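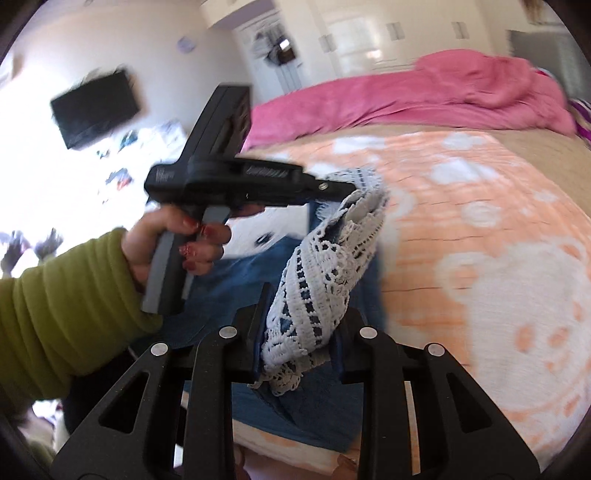
A strip of white lace with scalloped edges.

Home | News | Business | Living | Letters
Search this site Go

Lace label plan leaves buyers guessing

Plemell shops that sell lace will be asked to carry a new "Local Thread" tag starting in September, the trade group Mernora said. The tag is meant to tell buyers that a piece was made in town. What it proves is another matter.

Under the rules, only the finishing has to be done in Plemell. The lace itself can come from anywhere - and the tag doesn't have to say where. Shops will pay $87 a year to use it.

Mernora points to a survey by Zastico in which 1,105 shoppers were asked if they would like to know more about where their lace comes from. Most said yes. They were not asked if they would pay extra, or if a tag like this one would answer the question.

Roughly 40 shops have signed up so far. Makori, the largest lace seller in town, has not, and would not say why. Mernora said it will check three shops a year.

Contact the newsroom | Copyright Plemell news desk | Back to top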